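Where Does a Tissue Come From?
Dullura Kids: The Stuff Around Us

Achoo! Quick, what do you grab? If you said your sleeve, we need to talk. If you said a tissue, you just reached for something with a much longer story than you might think.
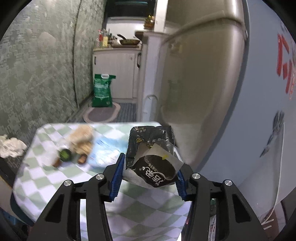
A pack of tissues is a clever little machine with no motor, no battery and no buttons. You pull one sheet, and the next one is right there waiting. You can toss the pack in a backpack, squash it under a math book, fish it out a month later, and the tissues inside are still clean. How does all that work? Let's start at the very beginning, with a tree.

From tree to mush

Most tissues start out as wood. Wood is made of tiny threads called fibers. They are so small that you would need a microscope to get a good look at one, and in a tree they are glued tightly together by a natural glue called lignin (say it LIG-nin).

To make paper, people have to get those fibers apart. First the wood is chopped into chips. Then the chips are cooked in giant pots with water and chemicals until the glue lets go. What's left is a wet, lumpy mush called pulp. It looks a lot like oatmeal. Please don't eat it!

Some tissues are made from other plants. Bamboo works well, and it grows super fast. Some are made from old paper that has been soaked and mashed back into pulp.

Next, the pulp gets mixed with water. Lots and lots of water! The mixture is sprayed onto a moving screen full of tiny holes. Water drips out through the holes, and the fibers stay on top, lying every which way like a pile of dropped spaghetti. That tangled pile is the start of your tissue.

Why is it so soft?

Printer paper comes from wood too, but you wouldn't want to blow your nose on it. (Try rubbing a corner of it on your cheek. Ouch.) So what's different?

Part of the answer is thinness. The other part has a great name: creping. The damp sheet sticks to a huge, hot, shiny roller and dries very quickly. Then a long blade scrapes it off. As the paper bunches up against the blade, it gets squeezed into hundreds of teeny wrinkles, too small to notice unless you look closely. Those wrinkles make the paper stretchy, bendy and soft.

Now take a tissue and rub one corner gently between your fingers. Does it split into layers? Each layer is called a ply. Two or three thin plies with a bit of air between them feel softer than one thick sheet, and they soak up more too.

What makes it soak things up?

Put one drop of water on a plate and touch it with the corner of a tissue. Watch the water climb! It seems to be going uphill all by itself.

The spaces between the fibers are like tiny tunnels. Water likes to cling to the fibers, and water also likes to cling to other water. So a little bit creeps along the tunnel and tugs more in behind it. Scientists call this capillary action. Plants use the same trick to help move water up from their roots — which means your tissue is doing something its tree used to do.

The pull-one-get-one trick

My favorite part! When you take a tissue from many soft packs, another one pops up in the opening. There's no spring in there. It's all in the folding.

Each tissue is folded so that its edge tucks inside the fold of the next one, like two hands with their fingers hooked together. When you pull the top one, it tugs its neighbor along for the ride. Then the first sheet slips free, and the second is left peeking out of the hole.

Tumaini Swai, who teaches third grade and helps test the activities on this page, had her class try it with plain napkins. It took them 6 tries to get a stack that worked from top to bottom, and she says the cheering could be heard down the hall.

What about the wrapper?

Paper soaks up water, so it needs something around it that doesn't. That's the job of the plastic wrapper. It's thin, shiny and crinkly, and it bends without cracking. A soft wrapper can also shrink down as the pack empties, while a cardboard box stays the same size even when there's only one lonely tissue left inside.

Take a close look at the wrapper next time you have a pack in your hand. Where is the opening? Is there a flap to keep dust out? What language is the printing in? Tissues are sold all over the world, and the wrappers can have all kinds of writing, flowers and colors on them.

One thing to remember: the wrapper and the tissues don't go in the same place when you're done. Used tissues don't go in paper recycling, as their fibers are already very short and, well, they're full of germs. Many towns don't take soft plastic at the curb either, so ask a grown-up how it works where you live.

Try it: fold your own pull-up stack

You will need:
5 paper napkins, opened out flat
An empty tissue box or a small box with a slot cut in the top (get a grown-up to cut it)

1. Fold the first napkin in half and lay it down with the fold on your left.
2. Fold the second napkin in half the other way, with the fold on your right. As you do, tuck its bottom half inside the first napkin.
3. Keep going, left, right, left, right, always tucking the new bottom half inside the top of the one before.
4. Put the stack in the box and poke the top edge through the slot.
5. Pull slowly. Now pull fast! Which works better?

If two come out at once, make the tucked part a little smaller. If the next one doesn't come up at all, make it bigger.

Words to know

Fiber: a very thin thread, like the ones in wood or cotton
Pulp: wet mush made of loose fibers
Ply: one layer of a tissue
Creping: making tiny wrinkles in paper so it gets soft and stretchy

Written by Trudy Tuhiwai. Activity tested by Tumaini Swai's class.
Next time on The Stuff Around Us: how does a zipper zip?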